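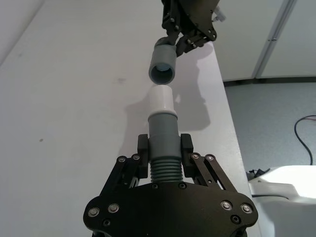 One gripper holds a grey PVC fitting with a short length of white pipe in its collar. The other holds a second coupling just above it.

Halyna Ostapchuk wanted a watering manifold for her tomatoes. She had the pipe and most of a plan. What she ended up building, over one winter at the Fastdale shared workshop in Larnport, was a pair of robot arms to put the manifold together.

"I'd have finished the plumbing by hand in an afternoon," she says. "Then I'd have had nothing to do in February."

The arms share one white table, and the job is dry fitting: pick up a coupling, line it up with a pipe end, push. Ostapchuk calls the pair Urard, a name left over from an earlier project that never moved. The control software is her own and she calls it Thân, the Vietnamese word for body or trunk.

Alignment has taken most of the time. A person starting a pipe into a socket wiggles it without thinking. Ostapchuk had to write the wiggle. Her routine stops the upper gripper a small gap above the pipe, checks the two centre lines against each other, then lowers the coupling in a slow spiral until the force reading drops.

Her logbook, a ruled school notebook, records 662 attempts. The first 400 were made with fingertip pads that let the fitting roll whenever it was pushed from above. She changed the pads and started a fresh page. Of the next 164 tries, 10 jammed, most of them with pipe she had cut badly.

"A burr on the cut end will stop it every time," she says. "I bought a proper cutter after that. The hacksaw's back on the wall."

Members pay for bench space by the month, and she usually has hers from seven in the evening, when the bandsaw goes quiet. Power and data cables still run across the carpet and she means to put them in trunking.

Gluing is the next step. Solvent cement sets quickly, so the spiral will have to be faster, and she wants a drip tray on the table before she tries it. The tomatoes are being watered with a hose.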